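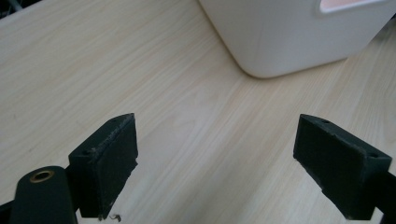 One member wrote in after the July mailing that the variable star list was too long for anyone with a small telescope, and that half the entries never got a single estimate. The list has been cut to 84 stars, all of them reachable with a 4-inch from Vukthorpe. Dropped stars stay in the archive and can still be reported.

Observers sent in 908 estimates last season. The goal for the coming one is 1,000. Red variables need the most care, so please use quick glances and write down the comparison stars you used.
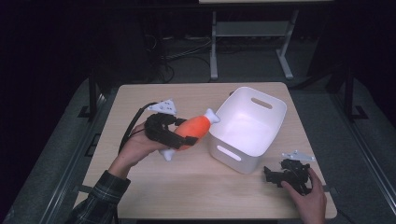 Kaczmarczyk Dome

The dome opens at 7 p.m. on clear nights. The 16-inch is back on its mount with a recoated mirror. Bring a red flashlight. Parking is on the Nistis side only, as the lower lot is still being graded.

Charts for the new list are in the Ternurik folder on the members' page. Older charts have different comparison magnitudes for a few fields and should be thrown out. 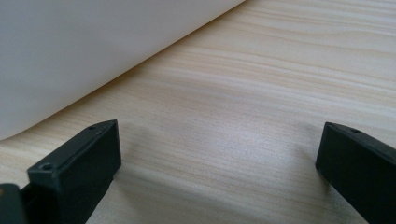
Can I report estimates made with binoculars? Binocular estimates are welcome for any star brighter than magnitude 8. Put a B in the last column of the form.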